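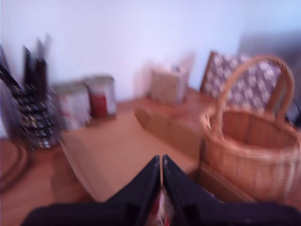
How long does a new person need before the demonstrations are good enough to keep?

Most people need one afternoon. The hands learn quickly, but it takes more time to learn to move at an even speed and to stop correcting every small mistake.

This gallery is from our table work in Moltedholm, where we teach a robot arm by remote control. One person holds the hand controller and does the task, and the arm copies the movement. Everything is recorded, and later the learning program is trained on it. Sotiris Galanis and Polyxeni Kalogeropoulos drove the arm in turns, 14 demonstrations each and then a break. The collection from August until now has 1,788 demonstrations, and 74 more wait for checking by Aravind Gowda.

The task is called "basket" in our list. The operator must put small packaged goods in a wicker basket, one at a time. Light packages are more difficult than one may think, for the operator does not feel the grip and must judge it only with the eyes. We ask every operator to come to the basket slowly and to open the fingers fully before going back. 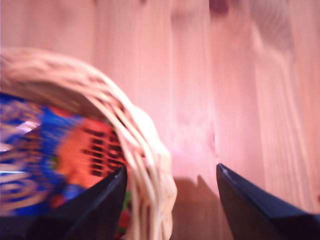

Fingers open beside the basket rim, with a bright package inside.

We keep also the demonstrations which went badly, in a separate folder with a short note. If you want to try the controller, please write to Angeliki Deligiannis. No experience is necessary, and the training takes 3 hours.

Text: Chrysoula Karagiannis, Oct 15, 2020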